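Unit 4: Work Surfaces and Seated Posture
Course handout, Workplace Ergonomics (introductory level)
Tutor: Lensa Wubshet

Read this before the session and bring it with you. The measuring exercise at the end is done in pairs and takes 20 minutes. You will need a tape measure marked in centimetres.

1. What this unit covers

Unit 3 dealt with chairs. This unit deals with the surface the person works at: how high it is, how deep it is, what colour and finish it has, and how things are laid out on it. Lighting is covered in Unit 5 and is only mentioned here where it affects the choice of surface.

Most complaints about desks and benches are first reported as complaints about the neck or shoulders. The person does not say the bench is too high. They say their shoulders ache by mid-afternoon. Part of the assessor's job is to work back from the complaint to the furniture.

2. Height

The starting point for seated work is elbow height. The person sits with their back supported, feet flat, upper arms hanging loosely, and the elbow bent to a right angle. The distance from the floor to the underside of the elbow is written down. For keyboard work and light assembly, the work should be at this height or slightly below it.

Note that it is the work that should be at elbow height. If the person handles a box 15 cm tall and works on the top of it, the bench has to be lower to match. Students often miss this in the written assessment.

Fine work, such as sewing or soldering, is usually placed above elbow height so that the person does not have to bend the neck to see it. The forearms then need support, either from the bench itself or from pads. Heavy work, such as kneading or packing, goes below elbow height so that body weight can help.

Where several people share one bench, set it for the taller users and give shorter users a higher chair with a footrest. An adjustable bench is better, but check that staff know how to adjust it. In the Dudura case study (reading pack, second item) the benches had been adjustable all along and the handles were folded away underneath.

3. Reach zones

We divide the surface into two zones. The near zone is what the hand can cover when the elbow stays close to the body. The far zone is what the hand can cover with the arm stretched out and the back still against the chair. Anything beyond the far zone means leaning.

Items used many times an hour belong in the near zone. Items used now and then can go in the far zone. Items used once a day need not be on the surface at all.

The zones are curved, so the far corners of a rectangular table are further away than they look. A deep table gives storage at the back that people cannot get to without standing up.

4. Colour and finish

A very dark surface makes white paper look harsh. A glossy one reflects ceiling lights into the eyes. A matt surface in a pale or middle tone, such as beige or light grey, suits most tasks. The wall behind matters as well, as it fills much of what the person sees when they look up.
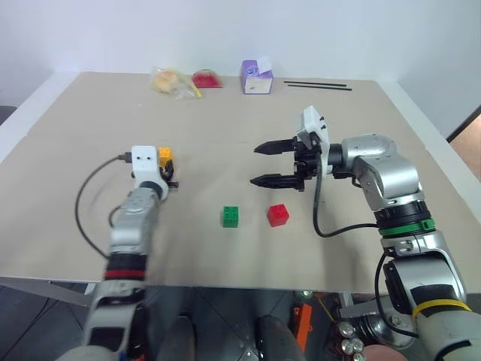 5. Edges and leg room

Run your hand along the front edge. A sharp edge presses on the underside of the forearm, and people avoid it by lifting their shoulders. A rounded front edge is preferred.

Check the space underneath. There should be room to stretch the legs and to turn without hitting a drawer or a crossbar. Bags and bins stored under desks are the usual problem, and the cheapest to fix.

6. Measuring exercise

Work in pairs. One person sits and the other measures.

Floor to underside of elbow
Floor to top of work surface
Floor to underside of work surface
Top of thigh to underside of work surface
Near reach, from front edge
Far reach, from front edge

Record all figures to the nearest centimetre, then swap. Write two sentences on whether the table suits your partner and what you would change first.

7. Reading and assessment

Quintero, R., course reader, chapter on benches and counters. The Jemal and Ustison case studies are optional.

The written assessment for Units 3 and 4 is in January. It is marked out of 50, and the measuring exercise counts for 15 of those marks. Hand in your measurement sheet with your answers.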